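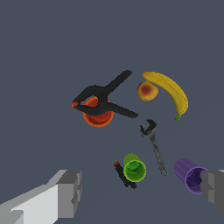
Bridstead Local History Society – Church Records Group

Clikbridge Circuit Registers: README

What this is

The data set holds transcriptions of the baptism, marriage, burial and membership registers kept by the four churches of the old Clikbridge circuit: Bridstead, Clikbridge, Kennedy and Trukard. The churches shared a minister for most of their history and often shared a register as well, so the entries are best searched together. Please read the section on places before you decide that a family is missing.

The original books stay with the circuit archive in Clikbridge. We worked from scans of them and went back to the books themselves where the scans were hard to read.

Files

baptisms.csv
marriages.csv
burials.csv
membership.csv

All four are plain comma-separated text in UTF-8, with a header row. Dates are written year first. Where only the year or the year and month can be read, the rest is left blank and the date_note column says so. Empty cells mean that the register has nothing in that place. Cells with [illegible] mean that something was written but we couldn't read it.

Columns

The baptism file has 14 columns. The other files use the same ones where they apply and leave out the rest.

entry_id – our own number, with a letter in front for the type of register. It never changes, even if an entry is corrected.
register – short code for the book, as listed on the archive's shelf list.
page – page number as written in the book. Unnumbered pages are given the number of the page before, plus a letter.
church – the church the entry belongs to, if the register says.
event_date – date of the baptism.
birth_date – date of birth, if given.
date_note – anything unusual about either date.
surname – as written.
given_names – as written.
surname_std – a standard spelling we added for searching.
parents – as written, including the mother's maiden name if it was recorded.
residence – as written.
minister – initials only in most of the books.
remarks – marginal notes, later additions, crossings-out.

The membership file also has columns for how a person joined (baptism, letter of transfer, confession of faith) and how they left (death, transfer, withdrawn, removed from the roll).

Spelling

We copied names exactly as they stand, mistakes and all. The early ministers spelled by ear, and the same family can appear under several spellings on a single page. German given names slide into English ones over the years, so a Johann at baptism may be a John when he marries and a Johan on the membership roll. We did not standardize given names. Surnames do have a standard form in surname_std, but that column is our own work and should not be quoted as if it came from the register.

Abbreviations are kept. The common ones are "bp." for baptized, "wid." for widow or widower, and "tr." for transferred. The clerk at Trukard used a small cross both for a death and for a marriage, and where the meaning isn't clear we typed the cross as + and left it alone.

Places

Bridstead and Clikbridge kept separate books from the start. Kennedy did not. Its baptisms were entered in the Clikbridge book until the Kennedy meetinghouse was built, and many went on being entered there afterward out of habit. Look under both.

Trukard is harder. The congregation met in homes for years before it had a building, and the visiting minister wrote up the baptisms later from his pocket diary – sometimes in one sitting, with the same ink and several dates out of order. The pocket diary has not been found. Treat early Trukard dates as a guide to the season.

The residence column often gives a farm name or a road instead of a town. We did not try to match these to modern addresses.

What is left out

Baptisms and membership entries less than 100 years old are not included, following the archive's rule for living people. A few older membership entries have notes in the margin about church discipline. Those notes are not transcribed, though the remarks column says "note in margin" so that readers know to ask. Requests go to the archive desk in Clikbridge.

One Kennedy burial book was damaged by water in the parsonage cellar. The top third of most pages is gone, and we transcribed what was left. Entries from that book have register code KB2, and it would be unwise to take the lack of a name there as proof of anything.

Cemetery inscriptions are a separate project and are not in these files. Some burial entries do not match the stone. We left the entry as it was.

How the work was done

Each page was typed by one person and read back by another against the scan. Where the two disagreed, both readings went into remarks, separated by a slash, with the more likely one in the main column. The hardest hand in the whole set is in the second Clikbridge marriage book, and about a third of the double readings come from there.

Known problems

Some couples appear twice in the marriage file, once when the banns were read and once for the wedding. The banns entries say "banns" in remarks, but the early Bridstead ones may not.

Page numbers in the first Bridstead baptism book jump backward after the book was rebound. We followed the numbers on the pages, so sorting by page does not give date order. Sort by event_date.

Twins are entered on one line in some books. We split them into two entries with the same page and date.

Using the files

You are free to use the transcriptions for family history, teaching and local research. Please name the Bridstead Local History Society and give the entry_id and register code, so that the next reader can find the page. The scans belong to the archive and need its permission to be reprinted.

Corrections

Send the entry_id, what you think it should say, and how you know. A family Bible is good evidence for a birth date but doesn't change what the register says, so such details go into remarks and the main columns stay as they are. Corrections are added once a year in June, and the list of changes is kept in changes.txt next to this file.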